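Kovau Hot Glue Sticks, Slow-Set, Bag of 18

I make scenery for model railroads and dollhouses, and I go through glue sticks the way other people go through coffee.
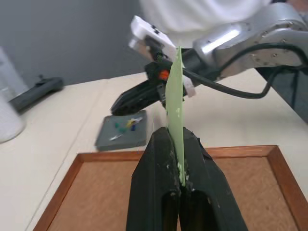

So when I opened this little shop I knew the first thing on the shelf had to be a stick I'd use myself, and the Kovau slow-set is the one. I've been through up to 2 bags a month of these since I found them (more before a show!) and I still order them for my own bench before I list the rest.

What I like is the working time. Regular craft sticks grab so fast that you get one shot at lining up a wall, and if you're a fiddler like me you end up peeling and starting over. With these you can set a piece down, squint at it, nudge it a hair to the left and then leave it alone. I use them on foam board, card, balsa, cork, felt and the backs of those resin rocks that never sit flat. They're less happy on slick plastic. If you're joining styrene, please get a proper styrene cement and save yourself the grief.

They do string. All hot glue strings, but slow-set strings a bit more, and I won't pretend otherwise. I do a little circle with the tip at the end of each bead and that takes care of most of it. The rest I pick off with tweezers the next morning while the kettle's on.

Which gun do they fit?
Any full-size gun that takes the standard fat sticks. They will NOT fit the mini guns, and I get that email a lot. I've run them in my old Narkis and in the newer Fu with the stand, and both feed fine. The Fu drips more while it's parked, so put a scrap of foil under it.

Clear or white?
Both are the same recipe as far as I can tell. Clear is what I reach for nearly always. White is nice for snow and for filling gaps under plaster cloth.

Storage
Keep the bag closed and out of the sun. I left one on the dashboard in June and the sticks came out shaped like bananas, still usable but very annoying to feed.

Details
Item number: 534
Pack: 18 full-size sticks
Colors: clear, white
Set: slow
Also in this range: Droditz fast-set, for people braver than me

Shipping
I pack everything myself at the kitchen table, and small orders go out in a padded envelope. If you want a bigger quantity just write and ask, I can usually do something on the price.

White is back in stock as of 2026-06-26. Clear never ran out, I hoard it.

Add to basket
Ask me about this item
Back to adhesives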